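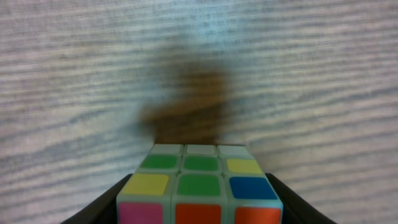 Keeping a puzzle library going: Jozefína Šimek on lending, cleaning and lost pieces

The Wedgate puzzle library opens at four in the afternoon and shuts when the last person has signed out their box. It takes up two rooms above a dry cleaner's. The front room has the tables and the back room has the shelves, and on the day I went there was a queue up the stairs before the door was unlocked.

Jozefína Šimek has run it since the beginning. She used to work in the stock room of a school supplier and says the job is much the same.

"You need to know what you have, where it is and who has it. If you know that, the rest is mostly wiping things down."

The library holds 2175 items. Jigsaws make up the largest part, followed by twisty puzzles, wire and ring puzzles, wooden burrs and a small number of board games that came in with other donations. Members pay a yearly fee and can take four things at a time for up to a month.

I asked how it started. She said she had a flat full of jigsaws and a neighbour, Kwok-wai Yu, who had the same problem with mechanical puzzles.

"We were swapping across the landing. Then his cousin wanted to borrow some, then people from his cousin's work. We were writing it all on the back of an envelope and we lost the envelope."

They took the rooms in March, on a short lease, and have renewed it every year. Yu still looks after the mechanical side. When I spoke to him he was putting oil into a cube that had come back stiff.

"People think they have broken it," he said. "Usually it has a bit of dust in it, or crisps. You take it apart, wash the pieces in warm water, leave them overnight and put one drop of silicone in. One drop. If you put in five it turns by itself and you can't hold it."

He does not peel stickers. If they are lifting at the corners he replaces the whole set, as a single new one never matches the old ones for shade. He keeps spare sets in envelopes by size. Solved or scrambled makes no difference to him when a cube comes back, although Šimek would like them all scrambled.

"A child picks up a solved one and is afraid to touch it," she said. "I turn it a few times before it goes on the shelf."

Jigsaws are harder to look after. The library does not count the pieces in every box, which would take all week. Instead each box has a card inside the lid, and the borrower writes down anything missing. Šimek showed me one for a harbour view made by Räsänen. It had been out 121 times and the card listed two missing pieces, one of them crossed out again with "found, in slipper" beside it.

What happens when a piece is really gone?

"Then we write it on the front of the box. Most people don't mind if they know before they start. They mind very much if they find out at the end."

For the more popular boxes Jhun Villanueva makes replacements. He is a sign painter by trade. He presses the surrounding pieces onto clay to get the outline, cuts a blank from card of the same thickness and paints it to match.

"Sky is the worst," he told me. "You would think sky is easy. A brick wall I can do in twenty minutes."

The rent went up last year and the library had to find more money. Šimek raised the fee a little and began selling duplicates from a table on the landing. She was against it at first.

"I thought we would sell something and the next day somebody would ask for it. That has happened. We still have the other copy, so they wait."

Donations come in faster than they can be checked. There were more than 50 boxes under the window when I visited, and a note asking people to please ring first. Anything damp is turned away, and so are jigsaws in bags without a picture, though Villanueva takes some of those home for himself.

I asked Šimek which puzzles she does now, with all of them to choose from. She said she had been on the same one since the winter, a map of canals, and that it was on a board under her bed.

"It's overdue," she said. "I have had two reminders. I wrote them both."

New members can join at the desk during opening hours. Bring something with your address on it.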